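MT 214 Fluid Lines and Fittings
Handout 7: Routing of Flexible Lines
Instructor: Fadime Sönmez
Revised May. Replaces the handout on hose routing in the old course pack.

7.1 Scope

Handout 6 covered rigid tube. This one covers flexible lines, meaning any hose joined to a fixed point at one end and to a second point, fixed or moving, at the other. Electrical cable is treated only where it shares a path with a hose. Couplings are left for Handout 8.

7.2 Terms

Centerline bend radius (R): measured from the center of the bend to the axis of the hose. Suppliers do not agree on this. The Vaneo sheets used in the lab quote the radius to the inside surface, and the Leline sheets quote it to the centerline. To convert inside radius to centerline radius, add half the outside diameter.

Minimum bend radius (Rmin): the smallest radius at which the hose keeps its rated pressure and does not kink. The static value is for a hose bent once at installation. The dynamic value is for a hose that flexes in service, and is normally larger. If a sheet gives one value and does not say which it is, treat it as static and ask the supplier.

Free length (L): length of hose between the inner ends of the two fittings. It does not include the part gripped by the fitting.

7.3 What goes wrong

Most early failures occur within a short distance of a fitting. The fitting is stiff and the hose is not, so bending concentrates at the joint. Leave a straight run before the first bend. Where the supplier gives no figure, two outside diameters is used in this course.

Twist is the second cause. A hose will accept bending in one plane but has little tolerance for rotation about its own axis. The printed line along the hose is a convenient check: if it spirals after both ends are tightened, loosen one end and start again. Use a second wrench to hold the hose end while the nut is turned.

Abrasion is slower. It appears where a hose crosses an edge or rubs against another line. A sleeve delays it – moving the clamp usually cures it.

Length change is often forgotten. A braided hose may shorten or lengthen under pressure depending on the braid angle. A hose pulled straight between two fittings has no allowance for this, and the load goes into the joint.

7.4 The U-shaped loop

For a single loop with two parallel legs of length a, the free length is

L = 2a + πR

and the distance between the leg centerlines is 2R.

Worked case. A hose of 18 mm outside diameter has a free length of 1,555 mm. Each leg is 426 mm. The dynamic Rmin is given as 7 times the outside diameter, to the centerline.

Length left for the bend: 1,555 – 852 = 703 mm
R = 703 / π = 223.8 mm
Rmin = 7 × 18 = 126 mm
Ratio R / Rmin = 1.78

The loop is acceptable. Space required across the outside of the loop is 2R plus one outside diameter, or 465.5 mm. Students regularly leave out the last term.

If one leg moves parallel to the other by a distance s, the bend travels by s/2. The radius stays the same as long as the legs stay parallel and the spacing is held. If the spacing changes, recalculate R at both ends of the stroke and use the smaller value. 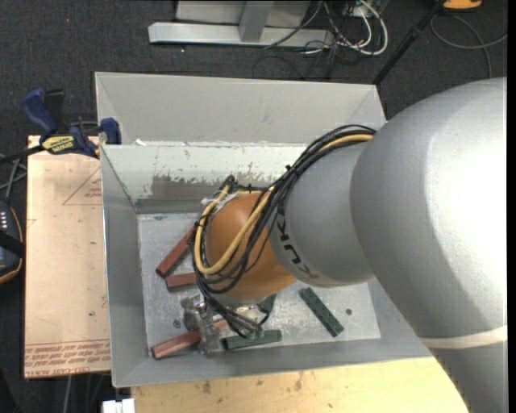
Fig. 7.3 Yellow hose in a wide U-shaped loop, running with a bundle of black cables.

7.5 Bundling

Lines that share a path should have similar bend radii. The line with the largest Rmin sets the radius for the whole bundle. Place it first and fit the others to it.

Ties on a moving section should be loose enough for each line to slide. Lines on the outside of a bend need more length than those on the inside: over a half turn, a line offset by distance d from its neighbor needs πd more.

7.6 Problems

1. Repeat the worked case with an inside Rmin of 126 mm. Convert to centerline radius first.
2. For the same hose and leg length, find the shortest free length that satisfies the centerline Rmin in 7.4.
3. Two lines make a half turn with their centerlines 18 mm apart. Find the difference in length.

Reading: Saarinen course pack, section on clamps. The Radomport lab sheet is due with the problems.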